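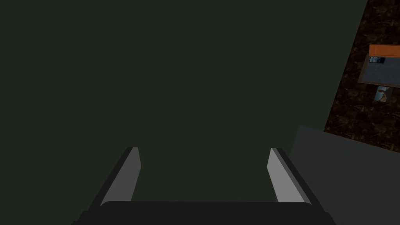 Demyd Holovko said that he had read the draft through and did not think the headline result could go in as it stood, as the comparison with the old sampling method had been run on a different set of start poses.

This was taken first, ahead of the published order of items.

Minutes of the simulation and grasping group, Nurnport site, May 25, 2019

1. Comparison of sampling methods

The group agreed with the point. The old method was run in April on the start poses left over from the Clotier work, and the new one on freshly drawn poses. The two sets overlap but are not the same. It was noted that the fresh poses tend to start with the gripper higher and further from the target, so the difference may well go against us and not for us - but we can't say so in the paper without running it.

Agreed to rerun both methods on one shared set of 2,000 simulated episodes, using the fresh poses. The Clotier poses will be kept in the repository but marked as retired.

Action: rerun to be set going before the end of the week. Demyd to check the seeds are written out with each episode this time.

2. Approach with nothing in view

The Sirko policy was trained with the wrist view only. When the object is outside the view at the start, the policy has to search. The present version does this by drifting forwards until something appears, and it often reaches the work surface first.

Of the failures looked at by hand, 157 were put down to this. The rest were split between slips during the lift and closing too early, and these are being dealt with under item 3.

Two ways forward were discussed. The first is to add a short scripted sweep before the policy takes over. The second is to leave the policy in charge and give it a memory of the last 8 views, so that it can tell it has already looked in a given direction. The sweep is easier and could be in place quickly. Against it, some members felt that it would hide the very behaviour the paper is meant to study. The memory version costs more in training time, and the last attempt at it was unstable.

Agreed to try the memory version first, with the sweep kept as a baseline. Both will be reported.

3. Finger opening and early closing

The logs show the policy beginning to close while the fingers are still well above the object. It was suggested that this comes from the demonstrations, where several operators closed slowly during the descent to save time. Nothing in the simulator itself appears to be at fault. The contact settings were checked again after the April meeting and match the written values.

Agreed to relabel the demonstrations so that the closing command starts only once the fingers are level with the object. Demonstrations that can't be relabelled cleanly will be dropped. There was some worry about how many would be left, and the numbers will be brought to the next meeting.

4. Rendering

The question was raised again whether plain, flat-coloured surfaces are making the task too easy or too hard. With an even surface filling most of the wrist view the policy has very little to judge height from. Early results with added surface texture showed fewer collisions, but only 2 training runs have been done and they did not agree well with each other.

Agreed that the main results stay with plain surfaces and that texture is reported as a separate test. More runs are needed before anything is claimed. Lighting to be left alone until this is settled - changing both at once caused confusion last time.

5. Transfer to the Gruvine arm

Held over. The arm is still waiting for its replacement cable and no date has been given. The paper will be written as a simulation study, with a short paragraph saying what would need to be checked on hardware. The wording of the abstract must be changed to match, as it still promises a hardware trial.

6. Any other business

The shared disk is nearly full. Members are asked to delete rendered views from runs before April unless they are used in a figure. Joint logs and seeds are to be kept in all cases.

The script that makes the success plots still leaves out episodes that ended on a time limit. These should count as failures. Demyd has a fix and will circulate it. Plots already in the draft to be redone after the rerun.

Next meeting to be fixed once the rerun has finished.

Last updated: after corrections to items 2 and 4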